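HOME AND KITCHEN STUDIES, SKAMCOMBE
Unit 2: Arranging items on a shared work surface
Lecture notes, September intake

2.1 Scope

These notes cover the arrangement of kitchen items on a single flat surface used for more than one task. Wall storage and drawers are dealt with in the next unit. The play-food and tableware set is used throughout, as the items are light and can be moved many times in a session. Bring the Skivon record sheet to each practical.

2.2 Terms

Surface: the whole of the tabletop, to the edge.

Footprint: the area of surface an item covers when viewed from directly overhead. The footprint of a bottle lying down is larger than that of the same bottle standing. A handle that projects past the rim of a vessel is part of the footprint.

Host: an item that has another item resting on it or in it. Plates, bowls, pots and colanders are the usual hosts.

Guest: the item resting on or in the host. A guest has no footprint of its own on the surface unless it overhangs. Overhang is recorded separately, in column 4.

Fixed item: anything that stays in place for the whole session. Treat large appliances as fixed even where they could be lifted. The side of a fixed item with a door or handle is its working side, and clearance is measured from there.

Loose item: anything else.

2.3 Hosts and guests

Where a bottle is laid on a plate, the plate is the host. The record should give the host first, then the guest, then the direction in which the cap points. In Figure 1 the entry reads: plate, pale pink; bottle, ketchup, lying diagonally; cap down and to the right. The oval colander on the left has no guest listed for this exercise. The toaster oven on the right is a fixed item, with its front facing left, so clearance is measured leftward from the front.

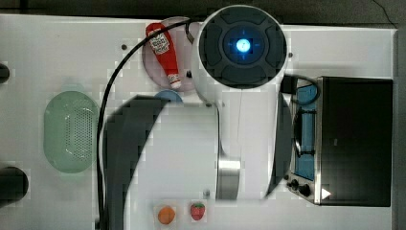
Hubert Grabowska asks whether a bottle laid on a plate should be entered as stored or as served. My own practice is to call it stored until the cap comes off, but I have seen the opposite rule used and it gave cleaner totals.

The point is left open in the Varstead manual. For this unit, enter the bottle as stored. If you prefer the other rule, write S2 at the top of the sheet and keep to it for the whole session. Mixed sheets cannot be marked.

Round guests on flat hosts are a separate case. A ball-shaped food on a plate with a low rim will move when the plate is moved. Transfer the food first and the plate second.

2.4 Zones

The surface is divided using the Zalewska scheme, which has a rear band, a middle band and a front band. The names refer to the viewing position in the figure, where the top of the picture is the rear. The bands need not be equal in depth. Set the boundaries before placing anything, and do not shift them later to suit an awkward item.

Rear band: plates and condiments.
Middle band: open vessels, and foods waiting to go into them.
Front band: small loose foods.
Side strip: the fixed item and its clearance.

Handles need some care. A utensil handle sticking out from under a vessel is entered on its own line, with the colour of the handle only. Do not name the utensil until it has been uncovered. The same applies to any item of which less than half is in view.

A vessel lying on its side is entered by the direction of its open end. It takes up more of the surface than an upright one and cannot act as a host for the purposes of the sheet. 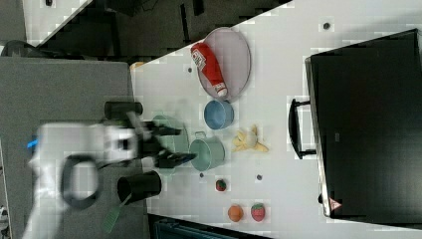 Figure 2. Middle and front bands in use: teal pot with banana bunch to its right, strawberries and orange fruit lower on the table.

Compare the two strawberries. Both are red with green tops, and they differ in size. A sheet with "strawberry" written twice is incomplete. Write "strawberry, small" and "strawberry, large", or give the band and the nearest neighbour.

Colour names also need to be settled at the start. Pale green, light teal and blue are easily confused across a table, particularly under warm lighting. Agree on the names aloud with your partner and write them in the box at the foot of the sheet.

2.5 Spacing

Leave one hand's width between open vessels. Leave two between a vessel and the working side of a fixed item. Small foods may touch each other but should not touch the base of a vessel, where they are easily knocked when the vessel is lifted.

Past record sheets give 2,728 placements in total. Of these, 716 were guests on hosts. Overhang was left blank on 17 sheets, all of which were returned for correction.

2.6 Order of clearing

1. Small foods from the front band.
2. Foods in the middle band, long or branched shapes last.
3. Guests from their hosts.
4. Open vessels, nested by size where the rims allow.
5. Plates.
6. Wipe the surface from rear to front.

Step 3 is often skipped by students who carry the plate and bottle together. This is acceptable only if the bottle is entered as one unit with the plate from the start. Column 6 must then be ticked.

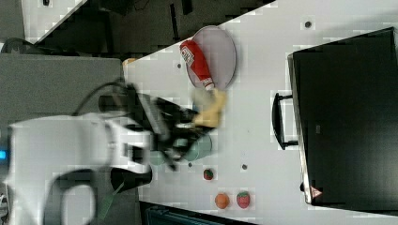 Figure 3. Ketchup bottle lying across its plate in the rear band, with small foods further down the table.

2.7 Set work

Using Figures 2 and 3, complete one record sheet for each. Use the same colour names on both. Where an item is partly hidden, enter what can be seen and put a dash in the footprint column.

Then draft a clearing order for Figure 2 using the steps in 2.6. State which host and guest pair you would separate first. Keep the answer to one side of a page.

Sheets go in the tray by 4 pm. Spare copies of the Skivon sheet are kept with the Varstead manual.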